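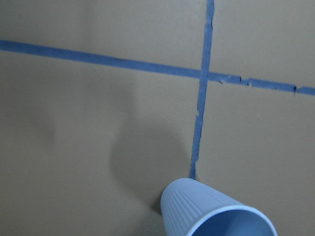
Zuvbridge notebook, bench layout, November, 14:10

Started on the marking-out for the Rosia bench. The plan is four working areas, one per sorting task, so that whoever sets up in the morning puts things back where the sheet says. The blue tape has gone down as a cross on the tan surface, and the four areas are uneven: the cross strip drops towards the right, and the other leans left on its way down to the cup. Left half of the cross strip lies flat with a fairly uniform width. Right of the crossing the edges are ragged, with nicks and gaps, so any measurement taken from that side depends on which bit of edge is used.

Decision for now: measure from the left half only. Nominal bench length is 1000 mm, taken from the Shetty drawing and not yet checked with the steel rule. Positions on the setup sheet to be given from the crossing point, tolerance up to 2 mm. Anything tighter is pointless with tape that looks torn by hand.

Cup position. The sheet says "below the line", which is no use as an instruction. Reword as: cup on its side, base at the lower end of the down strip. Mouth direction to be left off the sheet until we settle which cups we are keeping.

To do
Redo the right-hand run in one piece, cut with a blade.
Pencil the line first – long rule, both ends marked.
Square the down strip to it and keep the width constant.
Update sheet 39 in the Wudereo folder, old copy to the back.

Open point: whether equal areas are wanted at all. The larger trays need more room than the small ones, and an offset crossing may suit them better. Try both with the trays out before cutting new tape.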